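Section 3: Covering the Work Table

Okay, so you have the Kollero table standing on its legs (Section 2), you've checked that it doesn't rock, and you've still got that big roll of gray fabric leaning in the corner. Now it gets to go on. I've covered a lot of these tops by now, my own included, and I still like this part best. It's quiet work, and the room looks so much better when you're done!

This section is for the gray Semwal cover cloth that ships with the full kit. If you bought the table by itself and you're using your own felt or a thin carpet, most of the steps still hold, but please read the note on thickness near the end first.

What to get out before you start

The cloth, still on its roll
The 8 edge clips from the small bag (spare clips are in the same bag, keep them)
A tape measure
Sharp scissors, and I mean sharp, kitchen ones chew the edge
A lint roller or a soft clothes brush
A damp rag and a dry rag

Unrolling and resting the cloth

1. Wipe the bare top with the damp rag, then go over it with the dry one. Run your palm across the whole thing afterward. Crumbs, grit and old drips of glue all come through the cloth sooner or later, and you'll feel every one of them through a sheet of paper.

2. Lay the roll along one short end and unroll it away from you, face up. The face is the side with the finer weave. The back is a little fuzzier and has a chalk arrow at one corner.

3. Let the cloth hang over on all sides and walk away. I leave mine overnight. If you're in a hurry you can get away with 3 hours in a warm room, but the end that was at the middle of the roll will want to curl up on you.

Caution: Don't iron the cloth on the table. The top underneath doesn't like the heat and neither does the weave, which goes shiny where the iron sat. If you have a stubborn crease, hang the cloth over a shower rail for an afternoon.

Squaring it up

4. Stand at one long side and measure the overhang at both ends. You want the same number at each. Do the same on the other long side.

5. Nudge, don't pull. Put both hands flat on the cloth, fingers spread, and slide it a little at a time. If you grab it by the hem and tug, it stretches along that edge and you'll get a wave that takes ages to work out (ask me how I spent a whole evening in February).

6. Smooth from the middle toward the sides with the flat of your forearm. Go to each side in turn, then out to the corners last.

7. Crouch down until your eyes are level with the top and look across it toward a window or a lamp. Ripples that you can't see from standing show up right away from down there. Smooth again where you need to.

Clipping and trimming

8. Put the first clip in the center of one long side, then one straight across from it. Do the two short ends next. The last four go at the corners, after you've folded each one the way you'd fold the end of a gift box.

9. Check the top again. If it still lies flat, trim the overhang to 19 mm below the lower edge of the clips. Cut from underneath with the cloth hanging naturally. Don't try to take it all the way back to the clips, because you'll want something to hold on to when you take the cover off for cleaning.

Caution: Keep the scissors off the tabletop itself. One slip and you've got a scratch under brand-new cloth, and yes, you'll know it's there.

10. Brush the whole cover once in one direction. The weave has a bit of tone to it, so some patches may look slightly darker or lighter than others. That's the cloth, and brushing it all the same way evens it out a good deal.

What you're after is a clear stretch of gray through the middle, with cords and anything else you need kept over to the sides.

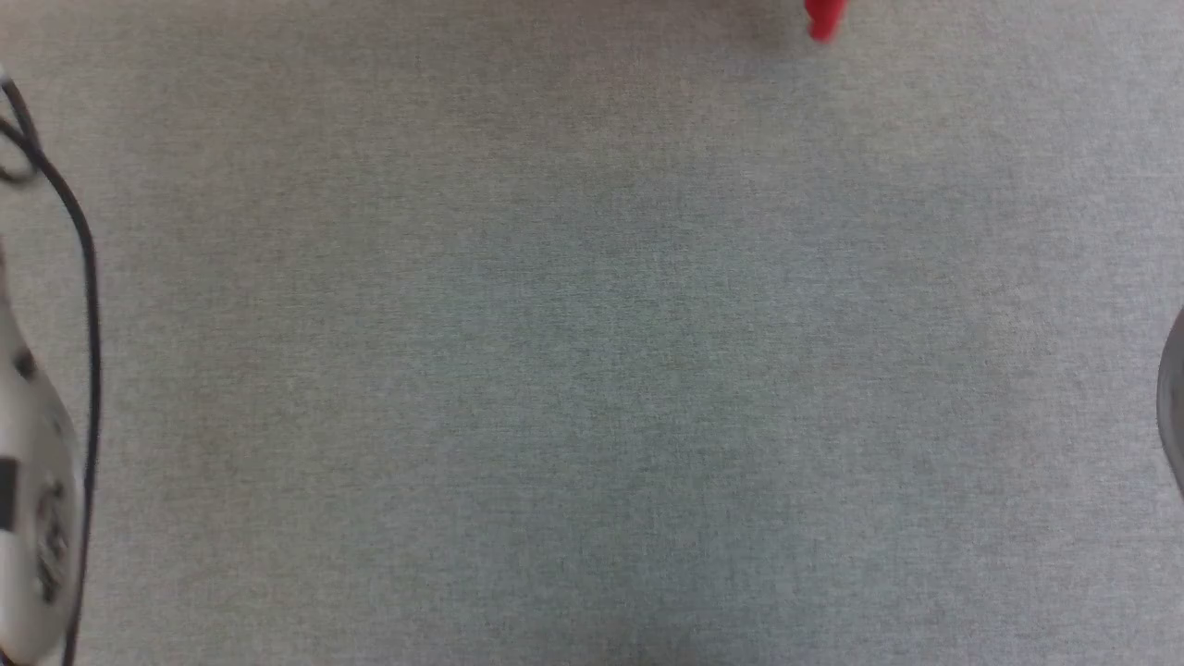

Does it have to be clipped at all? A reader of the last edition wrote in to ask that, and said the cloth had been lying loose on a Flunum desk for over a year without sliding anywhere. Fair enough! A loose cloth does fine if you mostly read or sort things on it. I clip mine because I cut patterns and lean on the table with my whole weight, and a loose cloth creeps toward me while I work. Suit yourself, but do clip it if you have small kids who like to pull on hems.

Note on thickness: The clips take cloth up to 3 mm thick. Felt is usually fine. With low carpet, try a scrap in one clip before you cut anything big.

Keeping it nice

Lint and threads come off with the roller. Crumbs do better with the brush, always in the same direction you brushed in step 10.

For spills, blot with the dry rag right away and press down, no rubbing. Then use cool water with a drop of plain dish soap, blot again, and let it dry with the clips on so it doesn't shrink in at the sides.

The cover can be turned end for end when one spot starts to look tired. Unclip everything, turn it, and start over from step 4.

Replacement cloth comes from Linix in the same gray, cut to length. Order 200 mm more than your table measures, in both directions. The table drawer is next, in Section 4, and you can leave the cover clipped on while you fit it.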